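Print this page | E-mail this page

STANIRTHORPE ROBOTICS CLUB
Minutes of the project meeting, 13th July

Chair: Barry Treloar
Present: 9 members. Apologies had been received from the two members on the summer work placement.

1. Minutes of the previous meeting

Accepted with one correction. Under item 4, the supply voltage for the bench unit should read 24 V, as marked on the unit itself.

2. Matters arising

2.1 The spare wrist cable has been delivered and tested for continuity. It is stored in the gray drawer under the bench with its label attached.

2.2 The request for a second key to the workshop has not been answered. Carried forward.

2.3 The write-up of the March entry is still missing the section on calibration. B. Treloar to supply it in plain text so that it can be pasted into the report.

3. Teltent project: handling of soft items

3.1 Status. The Teltent group reported on picking soft goods with the two-finger gripper. The task is unchanged: take one item from the work surface, lift it clear, place it in the bin, return to the home position. Rigid items are considered finished and will not be run again before the competition.

3.2 Results. The group has logged 59 attempts on fabric items with the current settings. Flat cloth with a single raised fold is picked reliably. Items with cords or straps are not. Two failure types were recorded. In the first, the fingers close on a cord and the fabric stays on the surface. In the second, a loop passes over one finger and the item does not release at the bin. The second type is the more serious one under competition rules, as the attempt cannot be scored until the gripper is empty.

3.3 Approach angle. It was proposed to bring the fingers in at a steeper angle and to close on the fabric beside the cords. A member objected that this needs a better estimate of where the cords end, and that dark cords on dark fabric give the detector very little to work with. Agreed to test both the present angle and the steeper one on the same item before any code is changed.

3.4 Wrist camera. Exposure is set for the darker side of the view, and pale areas wash out when the light comes from the left. Lowering the exposure recovers the pale areas but loses the cords. Agreed to leave the camera setting alone and move the lamp. If that fails, the group will try two exposures per approach and accept the longer cycle time.

3.5 Training images. The labeled set now holds 3546 wrist images. Labels for cords were drawn by several people and do not follow one rule. Some outline each strand, others outline the whole tangle. Agreed that the whole tangle is to be outlined as one region, with a separate mark for any open loop. Existing labels will be corrected in batches.

4. Gripper maintenance

4.1 The fingers were removed, cleaned and refitted. The fixing screws had worked loose on one side. Screws are to be checked at the start of each session and the check entered in the log.

4.2 A softer fingertip cover was discussed. Two samples will be cut from the sheet already in stock. No purchase approved.

5. Competition entry: Taneck Student Challenge

5.1 The entry form has been submitted in the manipulation class. The team is limited to 6 members at the table. The remaining members may attend but may not touch the equipment during a run.

5.2 The rules call for a stop button within reach of the operator. The present button is on a short lead. A longer lead will be made up and tested with the arm under power.

5.3 Transport. The arm travels in its own case with the wrist camera removed. The camera mount must be marked before removal so that calibration can be checked on arrival.

6. Actions

6.1 Test both approach angles on one item with cords, same start position. Teltent group.
6.2 Move the lamp and compare images before and after. Teltent group.
6.3 Write the label rule on one page and put it in the shared folder. B. Treloar.
6.4 Cut fingertip samples. Maintenance group.
6.5 Make up the stop button lead. Maintenance group.
6.6 Ask again for the second workshop key. Chair.

7. Any other business

None. The date of the next meeting will be sent by e-mail.

Related items
Stanirthorpe Robotics Club: minutes of the March meeting
Teltent project: notes on rigid items
Taneck Student Challenge: team list and table rules
Workshop safety sheet

Contact the club secretary | Copyright Stanirthorpe Robotics Club | Back to top

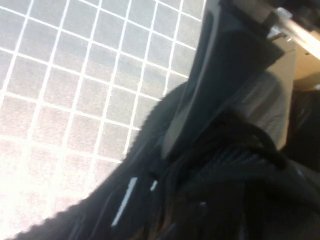
Wrist camera view, gripper finger at black fabric with cords (item 3).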